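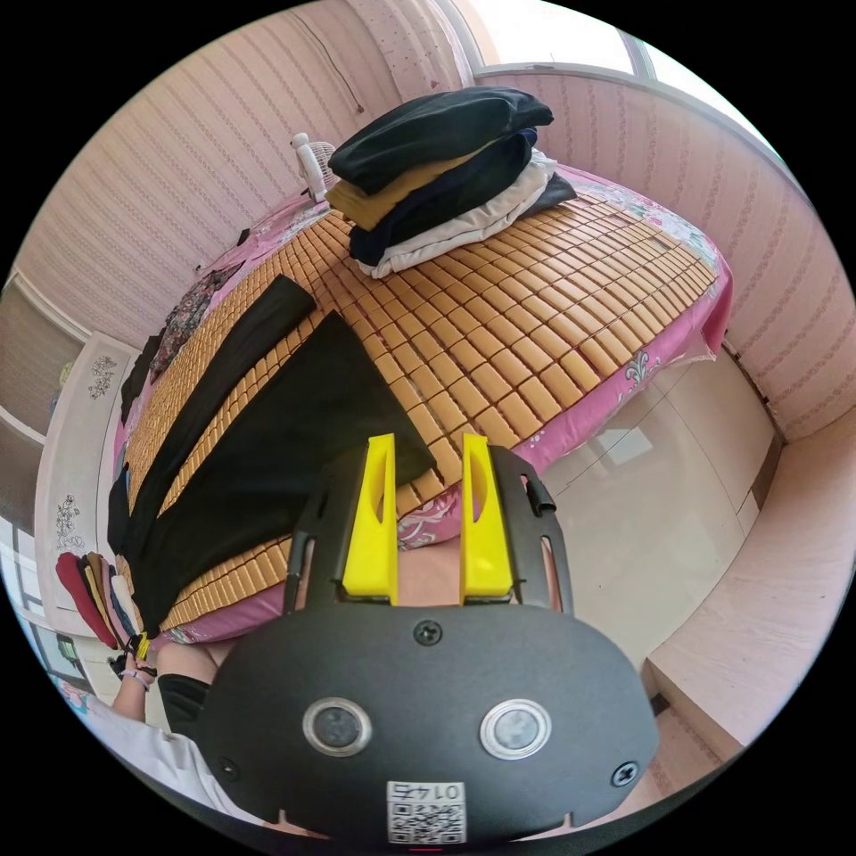

Black trousers on the bamboo summer mat, with the pink floral sheet underneath.

Do bamboo tile mats really keep you cooler at night, or is it just marketing?

Posted by Rizal Hartono in Home & Sleep

My aunt has slept on one of those mats made of little bamboo blocks for as long as I can remember, and she swears she doesn't need air conditioning. I moved into a top-floor apartment last year and the bedroom is miserable from June on. I'm looking at a mat from a shop called Garnis for $84 and the listing says it will "lower your sleep temperature all night." No number, no test, nothing. That kind of claim makes me suspicious.

I already fell for a "cooling" mattress pad from Farow that cost me $134 and felt cold for as long as it took me to find my book. After that it was a regular pad, only sweatier. So before I spend more money, I'd like to know three things. Does the bamboo do anything a cotton sheet doesn't? Does it go on top of the sheet or under it? And is it comfortable if you sleep on your side? I'm fairly bony and I can't picture lying on what is basically a bead curtain.

Please don't tell me to buy a fan. I have a fan.

Muthu Fernandes

I've used one for years and I'd say it works, but for a duller reason than the listing gives you. Bamboo doesn't make anything cold. It can't. It sits in your bedroom all day and ends up the same temperature as the bedroom. If the room is 90 degrees then so is your mat, whatever Garnis wants to charge for it.

What you do get is two small things. The surface is hard and smooth, so it pulls a bit of heat out of your skin when you first lie down, more than fabric does. That wears off. The second thing lasts longer: there are gaps between the tiles, so sweat has somewhere to go and you don't get that damp patch under your back. With your fan pointed across the bed you'll notice it. With no air moving I doubt you would.

On top of the sheet or under it? On top, with your skin on the mat. I've seen people put a sheet over it and then complain that it does nothing. You've covered up the only part that does anything. Keep a sheet between the mat and the mattress though, or the backing will rub and you'll get a faint grid on your mattress cover.

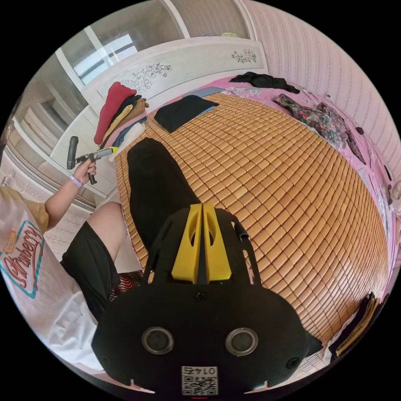 Things the listing probably won't mention

It pinches. The tiles are strung together, and when you roll over, the gaps open and close. Arm hair is the usual victim. It gets better after a few weeks as the edges wear down, or maybe you get used to it, I couldn't say which.

It smells like hay when it's new. Wipe it with hot water and a cloth, let it dry flat in the shade, then do it again. I don't trust anybody who tells you to leave it in full sun all afternoon. I did that with my first one and two rows cracked.

It's heavy. A queen size is a nuisance to lift when you want to change the sheet, so you change the sheet less often than you should.

Don't put it away damp. Mine got rolled up in February after a spill and it grew black spots that never came out.

As for side sleeping, I'm a back sleeper so I can't help much. My hip didn't like it the few times I tried.

Would I pay $84? No. I paid $53 for mine at a market stall and I can't see what the extra money would buy. Ask the seller whether the cord is nylon or elastic. Elastic goes slack by the second summer and then you've got tiles sliding all over the place.

Áine Sheehan

I disagree with some of this. We bought one after reading a big roundup on the Coughlan blog that said 983 customers had rated it "life changing," and I'd like to know who those people are. In our house it was nice for the first half hour and then I was awake again, hot, with a pattern on my shoulder. My husband likes it. He'd sleep on gravel.

I do sleep on my side and my answer is no, not on a firm mattress. On our soft one in the spare room it was better, the mat sort of sinks in with you and the pressure spreads out. If your mattress is hard I'd skip bamboo and try one of the woven straw or rattan ones. They're cheaper, they fold up small, and there's nothing to pinch you.
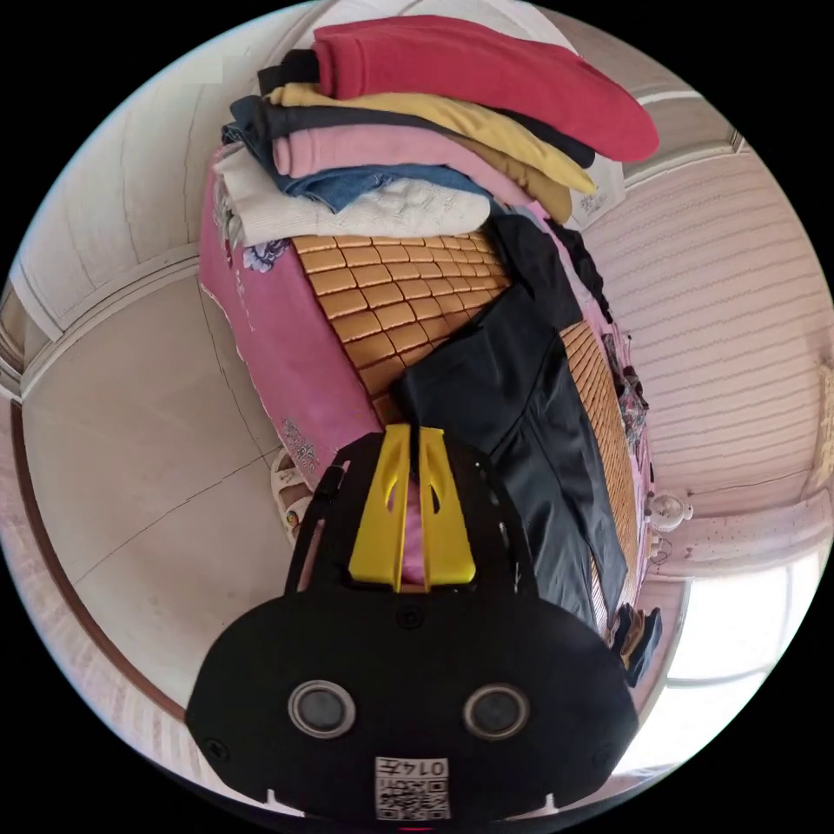 The other thing I'd question is whether the bed is your problem at all. Top floor, heat coming through the ceiling until midnight, that's a lot for a mat to fix. We lived on the top floor in Trirkesside for two summers and what made the difference was keeping the blinds shut from 8 in the morning and opening everything up after dark. Cost us nothing. I'd try a week of that first, and if you're still sweating through the sheets then go find a cheap mat and return it if you hate it. Check the return policy, because plenty of shops won't take bedding back once it's unrolled.

Fergal Ó Dálaigh

just sleep on the floor, it's cooler down there. worked for me

Rizal Hartono (original poster)

Thanks, this is more than the shop could tell me. I asked them about the cord and they wrote back that it is "premium." I'm going to do the blinds first and then look for a cheaper one. Not sleeping on the floor, Fergal.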